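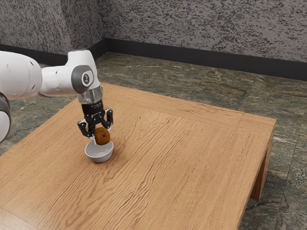
A round orange-brown fruit over a white bowl.

Does fruit really ripen faster in company?

You may have been told to put a hard pear next to a ripe banana and wait. It sounds like one of those things grown-ups repeat without checking. So is it true?

Partly. Many fruits give off a gas called ethylene. You can't see it. It tells the fruit to turn starch into sugar and go soft. Bananas make plenty, and pears respond to it.

But be suspicious of anyone who says it works on everything. Strawberries and grapes hardly get any sweeter once picked, whatever you sit beside them. And an open bowl lets most of the gas drift away. A closed paper bag does a better job.

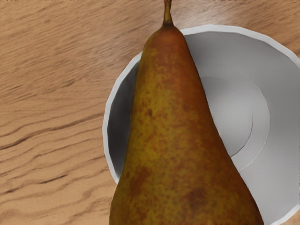
Test it yourself

Get 2 hard pears of the same kind. Put one in a paper bag with a ripe banana and leave the other out in the same room. Press gently near the stalk every morning for up to 9 days. Write down which softens first.

One test doesn't prove much. Your bagged pear might have been riper to begin with. Try it 3 times before you believe us, or your gran.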